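Search this site Enter keywords Go

Notes, small hotels talk. Dec 15, 2023

Slide 1. Hello, thanks, mention coffee is at the back. Topic: how we write listings for country inns. Keep it short, 15 minutes max.

Slide 2. Woven baskets, braided rims.
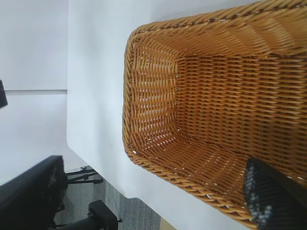
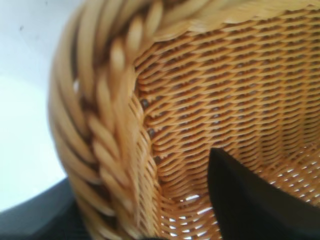
Slide 3. Distances. Guests want the walk to the station, not the drive. Gusside listing said "close to the lake", turned out to be 13 miles. Complaints all summer. Read one aloud if time.

Slide 4. Rooms. Say which ones have stairs. Say wich ones face the road. Dierckx House did this in April, fewer calls to the desk after.

Slide 5. Breakfast hours. Put them up top. Dogs too, with the fee.

Slide 6. Length. Fudine Inn had 1,000 words on the history of the bar. Cut to 100. Keep the ghost story, people like it.

Slide 7. Parking - ask the room who charges for it, show of hands. Humeck Lodge example, sign vs. website didnt match. Fix the website first.

Questions. If none, go back to slide 4. Handouts by the door, one per property please.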